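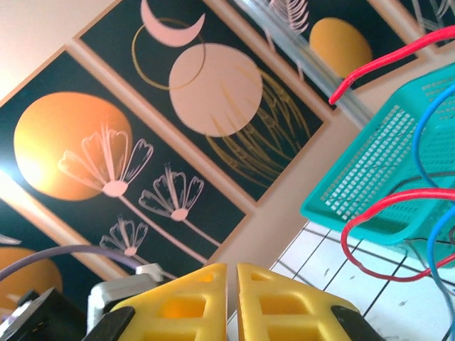 Science for Juniors: Light and Colour

Why does the Sun look orange in the evening?

Artists often paint the Sun orange or yellow. If you were an astronaut looking out of a window in space, though, the Sun would look white. Sunlight is a mixture of all the colours of the rainbow, and mixed together they make white.

So where does the orange come from? The answer is the air.

Air is made of tiny bits called molecules. They are far too small to see. When sunlight hits them, some of it bounces off in all directions. Scientists call this scattering. Blue light is scattered much more than red or orange light. During the day, scattered blue light reaches your eyes from every part of the sky, and that is why the sky looks blue.

In the evening the Sun is low. Its light has to travel through a lot more air before it gets to you. Most of the blue is scattered away on the journey. The yellow, orange and red light carries on, so the Sun looks orange.

Dust and smoke in the air can make a sunset redder still.

Try it yourself

You will need a clear glass of water, a torch, 2 teaspoons of milk and a dark room.

Stir the milk into the water. Shine the torch through the side of the glass. Look at the glass from the side, then look through it towards the torch. What colours do you notice?

Never look straight at the real Sun, even at sunset. It can damage your eyes.

Word list

Molecule: a very tiny piece of a substance.
Scatter: to bounce off in many directions.

Written by Morven Buchanan. Checked June 2024.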